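Thread from the Akanda Property Owners' Advisory Office: supplemental assessments after a home purchase. We receive more letters on this subject than on any other, and most come from owners who believed the bill was a mistake. (1/14)

A supplemental assessment covers the gap between the value on the county roll and the value set when a property changes hands. It is issued in addition to the regular annual tax bill. It does not replace it. (2/14)

The gap can be large. A house held by one family for 20 years may sit on the roll at a figure far below its sale price. The new owner is assessed on the new value from the first day of the month after the deed is recorded. (3/14)

Mortgage servicers do not, as a rule, pay supplemental bills out of escrow. The bill is mailed to the owner. If the mailing address on the transfer form was wrong, the bill still counts as delivered, and the late penalty of 10 percent still applies. (4/14)
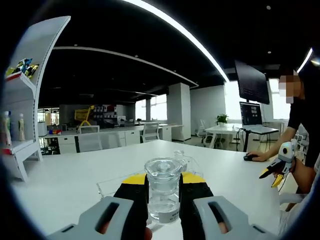 Thilini Munshi replied that her bill had gone to the seller's forwarding address and reached her after the due date, and asked whether the penalty could be canceled. (5/14)

It can be requested. The owner files a penalty review form with the collector's office, together with a copy of the recorded deed and of the transfer form. If the transfer form shows the correct address, the request has a fair chance. If the form itself carried the error, the office usually lets the penalty stand. The tax should be paid in the meantime. (6/14)

Owners also ask which transfers count. A sale does. So does a gift to a friend, or adding a business partner to the deed. A transfer between spouses generally does not, and neither does a change of name on the deed when the owner remains the same person. (7/14)

Transfers from parent to child are harder. The exclusion applies only where the child moves into the house as a main home and files the claim on time. We see claims lost each year over a missed filing, and a late claim does not reach back to the date of the transfer. (8/14)

New construction is treated in a similar way. In the Ultadach subdivision, owners who added a second unit received a supplemental bill on the added part only. The value of the existing house was left alone. Repairs and like-for-like replacement, such as a new roof, were not assessed. (9/14)

Last year our office read through 621 supplemental notices sent to us by owners. The most common error was a wrong completion date for building work, which moves the start of the assessment and changes the amount due. Please compare the date on the notice with the date on your final inspection card. (10/14)

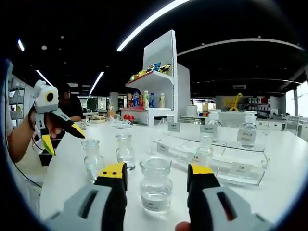 Glass jar with a white label, on a long white table.

On appeals: the time limit runs from the mailing date printed on the notice - not from the day you opened it. An appeal must state your own opinion of value. A form with that line left blank will be returned, and the clock does not stop while it is in the mail. (11/14)

Sales used as evidence should be close in date and similar in size, age and lot. Listings that have not sold carry little weight. An appraisal prepared for a lender may be submitted, but the hearing officer will look at its effective date before anything else. (12/14)

Buyers in the Nukarton Road condominiums should note that parking spaces there have their own parcel numbers. A purchase of one unit with one space therefore produces 2 supplemental bills. Paying the first does not settle the second, and each has its own due date. (13/14)

Notices may be brought to the counter at our Trasix Street office in September, when evening hours are extended for the appeal season. The office is closed on Sunday. Please bring the full notice, including the reverse side, and the closing statement from your purchase. Staff can check the figures and the dates with you but cannot file on your behalf. (14/14)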